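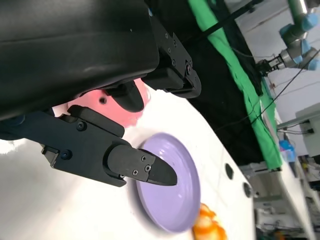 A lavender plate on a white table, with a gripper fingertip over the center of it. A second arm stands at the back.

Clearing the table is still the hard part

By Inese Rebane

Every few months a video goes around in which a robot sets a table, and every few months someone at a plant I consult for asks me whether it is time to buy one. My answer in July was no. My answer this week is still no for most of them, with one exception that I will get to.

The question is usually put badly. People ask whether a machine can pick up a plate. A machine can pick up a plate, and could years ago, if the plate was the one it had been set up for and lay where it was expected. The useful question is what happens over a full shift when the plate is a different plate, is stacked on a bowl, or has a fork under the rim.

A shallow dish on a flat table is a good test because it looks easy. The rim stands only slightly above the surface. A two-finger gripper has to get one finger under or inside that rim and the other against the opposite face, and the usable gap is small. Come in too high and the fingers close on air. Come in too low and the fingertip pushes into the table, which either trips a force limit or slides the plate away. A glossy surface makes matters worse, as many depth cameras return poor data from reflections. A person solves all of this by feel, usually while looking at something else.

Last year I went through the logs of a trial at Todbridge, a contract kitchen that had two arms sorting returned tableware into racks. The log covered 1,279 attempted picks. Of these, 136 failed in a way that needed a person to walk over and do something. The vendor presented this as a success rate of 89 percent, and the arithmetic is correct. The kitchen manager presented it as 136 interruptions, and she was the one paying for them. An employee who had to be helped with every ninth or tenth dish would not finish the week.

Failure rate alone does not settle the matter. The cost of a failure counts for as much. A missed grasp that the machine notices and repeats costs a few seconds. A missed grasp that it does not notice puts a plate on the floor, or an empty slot in a rack that the next station assumes is full. Most trial reports I receive put both under one heading. Buyers should ask for them separately and should be suspicious if the vendor cannot produce the split.

Homes are harder again. A shop floor can be changed to suit the machine: fixed lighting, one type of tray, a line painted on the floor that people learn to stay behind. Few households will accept any of that. Piret Lūse, who ran the Femska home trials, argues that I am too gloomy here and that learned control will absorb the variation as more examples are collected. She may be right about the direction. Her own system handled new cups and bowls better than anything I had tested before it. It also took eight minutes to clear a table for two, with an engineer in the next room, and I do not think a family would call that a chore done.

What I would accept as evidence is simple to state. Give me 214 consecutive table clearings, in kitchens the developers have not visited, with no resets and with every touch by a human written down. I have asked three suppliers for a test of that kind. One quoted a price, one changed the subject, and Paju said to come back next year, which I took as the most informative reply.

The exception is Braltby. They mold one line of trays, all one shape, and need them moved from a conveyor to a box. The trays arrive in the same orientation, the light does not change, and a dropped tray costs almost nothing. I told them to buy. It is dull work, it is well inside what a two-finger gripper can do, and the payback does not depend on anything improving.

Plants with mixed goods should wait and keep their own records of what is handled, how often, and in what condition it arrives. That list will be needed for any serious quote, and in my experience it takes longer to put together than the installation.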